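MEDIA RELEASE

8 May 2022

Police issue bushwalking safety reminder ahead of winter track season

Police at Droltau are asking bushwalkers, anglers and four-wheel-drivers to leave their trip plans with someone reliable before heading into the Gaillard Range this winter, after a run of callouts in which searchers had very little to go on.

Officers from the Droltau station attended 104 calls for help in the range over the past 12 months. Most were settled within a few hours. In two of them, walkers spent a night out in freezing conditions before they were found, and both were treated in hospital for the effects of cold.

In a number of cases the person who raised the alarm did not know which track the missing walker had taken, where the car was parked or when they were due home. Police then had to check every car park along Mideo Road before a search could begin on foot. 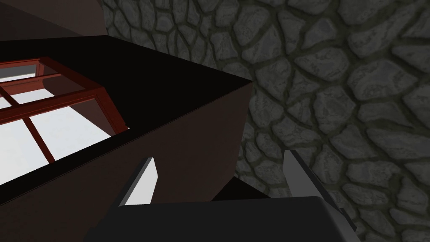
Weather in the range changes quickly at this time of year. The plateau above the Flakeo Hut sits at 900 metres and can see snow in any month. Cloud often comes down over the upper section of the Gaillard Track by early afternoon, and the track markers are hard to follow once it does. Creek levels on the eastern side rise within an hour or two of heavy rain, and the lower crossing has no bridge.

Mobile phone coverage is poor past the Mideo Road gate. Walkers should not count on being able to call for help. A personal locator beacon will work where a phone will not, and these can be borrowed free of charge from the front counter of the Droltau station. Borrowers will need photo identification and a contact number. Beacons should be picked up the day before the walk where possible and returned within 24 hours of coming out.

Trip intention forms

A new trip intention form is now available at the station, the Droltau visitor centre and the shelter at the Mideo Road gate. It replaces the old logbook, which will no longer be checked. The form asks for:

the names and ages of everyone in the group
the route, including any side trips
vehicle make, colour and registration
the time the group expects to be out
what food, shelter and warm clothing is being carried
any medical conditions and medication

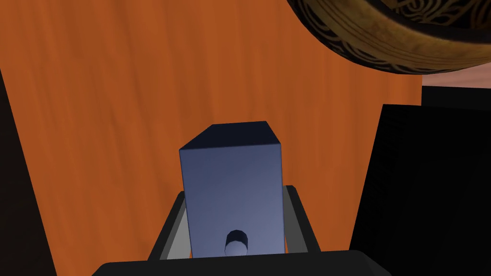 One copy stays with police and the other should be left with a friend or family member. Filling in the form does not start a search by itself. If a group is overdue, the person holding the second copy needs to ring police and read out the details. Walkers who come out early or change their plans should let that person know as soon as they are back in range.

Police received 497 completed logbook entries at the gate last year. Many had no return time, and some could not be read.

If you become lost

People who think they are lost should stop walking, put on all their warm clothing and find shelter close to where they are. Staying near the track makes a search much shorter. Bright clothing or a pack cover spread out in the open can be seen from the air. Groups should stay together, even if one member is fitter or knows the area better.

Walkers who can get a signal should call Triple Zero (000) first, before calling family or friends, and then keep the phone switched off between agreed times to save the battery.

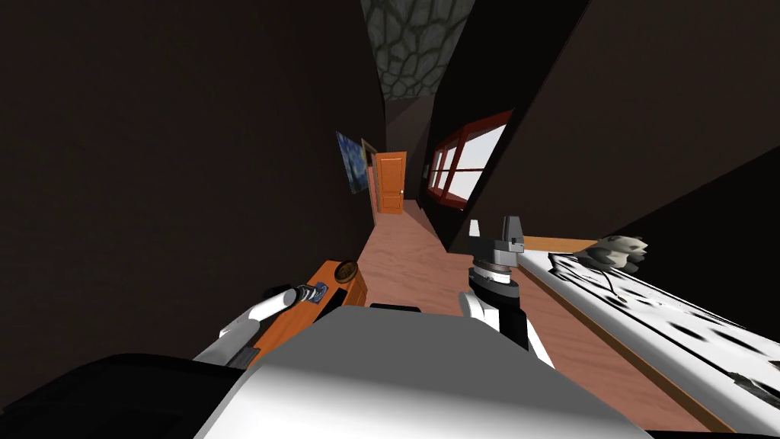
A hallway with a wooden door at the far end.

Families who are worried about an overdue walker are asked not to go in and look for them. Extra people and vehicles on the tracks make the job harder for search crews, and footprints can be confused with those of the missing person. There is no waiting period for reporting someone missing, and police would rather take the call early, while there is still daylight.

Track closures

The upper Gaillard Track will be closed between Flakeo Hut and the plateau while washed-out sections are repaired. It is expected to reopen by the end of August. The lower track, the hut and the picnic ground stay open. Signs are in place at both ends of the closed section, and walkers found past them will be asked to turn back.

Mideo Road is open to all vehicles as far as the gate. Past that point it is four-wheel-drive only, and chains must be carried.
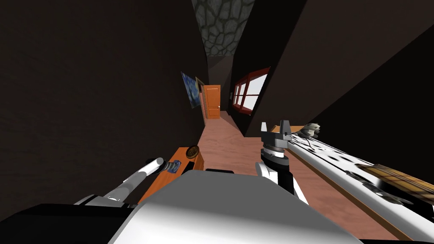

Further information

Trip intention forms and beacon bookings: Droltau Police Station, front counter, 9:00am to 4:30pm weekdays.

Track conditions: Droltau visitor centre.

For police assistance that is not urgent, call 131 444. In an emergency, call Triple Zero (000).

Media enquiries should be directed to the duty officer at Droltau Police Station.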